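Reed Strength and Tuning Drift in Beginner Saxophone Ensembles
Final report, October 22, 2026

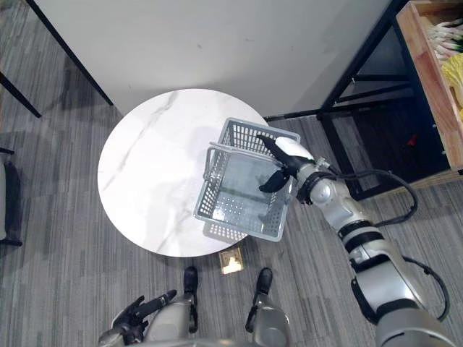 Department of Music Technology, Kiswood College

1. Purpose

The project measured how reed strength affects pitch in a student saxophone section during a rehearsal. Method books advise beginners to start on a soft reed and move up, but give little data on what the change does to tuning. We recorded the Herusitz Youth Band saxophones over 13 rehearsals ending in June.

2. Setup

Each player used the same mouthpiece model throughout and changed only the reed. Reeds were of 3 strengths, marked soft, medium and medium hard. Players tuned to a concert B flat before the first piece and did not adjust the mouthpiece again until the break.

Recordings were made with one clip microphone per instrument. Pitch was extracted with Flurkisby, a tracking script written for an earlier course project. It rejects notes shorter than a quarter of a second and notes with a strong attack transient.

3. Data

The script returned 3,023 usable notes. Of these, 859 were long tones from the warm-up and were analyzed separately – they are steadier than notes in a piece and would have hidden the drift.

4. Results

Soft reeds went flat in loud passages, mostly above the staff. Medium reeds showed the smallest spread in both registers. Medium hard reeds started close to pitch but went sharp late in the rehearsal, which we attribute to players biting as they tired. The alto parts in "Chiba", the slow piece in the program, showed this most clearly.

Long tones did not differ between medium and medium hard reeds.

5. Limits

Room temperature was logged only at the start of each session. Reed age was not controlled, and two reeds with the same marking can differ a good deal. The baritone was left out of the analysis after its microphone clip failed.

6. Further work

The next group should log temperature continuously and number the reeds. Flurkisby also needs a better octave check – low notes on the tenor were sometimes reported an octave high and had to be corrected by hand.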